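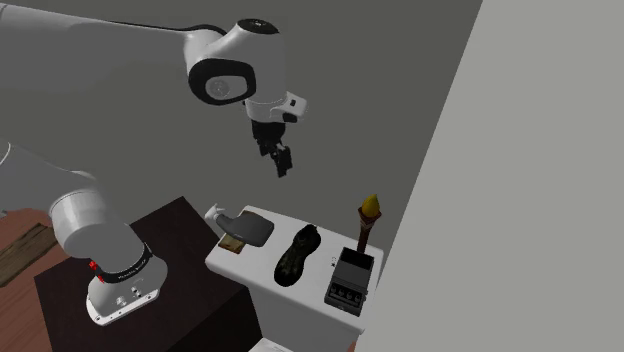
April
By Naledi Mofokeng
Print | E-mail this

Right, someone asked how I got my last 3 clients without a newsletter or ads or any of that. Short thread. Typing on the train so forgive me

First one. Answered a question in a forum for small shop owners, about invoices of all things. Didn't mention my business once. Woman messaged me a good while later, said she'd kept my answer in a folder. She's at Skikach now and I do all their customer emails

Second one came off a referral from a copywriter I'd have called competition. She was full. I'd sent her a job the summer before when I was full. We still have never met in person, must fix that

Third one, dull. They found my site. Which had been down half the week before that, Hostgate moved me to a new plan and the contact form went nowhere. So check your contact form. Send yourself a message from it, now, I'll wait

Someone's asking about follower counts. I have 2325. Most of them don't hire writers and never will. Lovely people. My client list is 6 names long and that pays the rent

What I do each morning, since Dee asked — kettle, then twenty minutes of replying to other people before I post anything of my own. Proper replies, not "great post!!". If I've got nothing to say I don't say it

Also I keep a list of who is good at what. Bookkeeper, illustrator, the man in Uridmont who does shop signs by hand. When a client needs one I pass the name on. No commission, don't want the faff

Things I stopped doing: business cards (had 80 left from the last lot, they're shopping lists now). Networking breakfasts. Calling myself a "solutions" anything

Bio took me ages. Used to be four lines and my mum couldn't tell what I did from it. Now says I write emails for small shops. Got two enquiries the same month, both a bit rubbish, but still

Oh and say thank you when somebody sends work your way, even if it comes to nothing. I forgot once and I could feel it the next time we spoke. Wrote her a card in the end. An acutal card with a stamp

Someone wants my rates. Not on here, sorry, drop me an email

Somebody else says this is all very slow. Yes it is. Took me a couple of years before I could drop the café shifts, and I liked the café

My stop. Will answer the rest tonight if the wifi behaves — pricing questions seperately, that's a whole other thread

Contact | © Naledi Mofokeng | Back to top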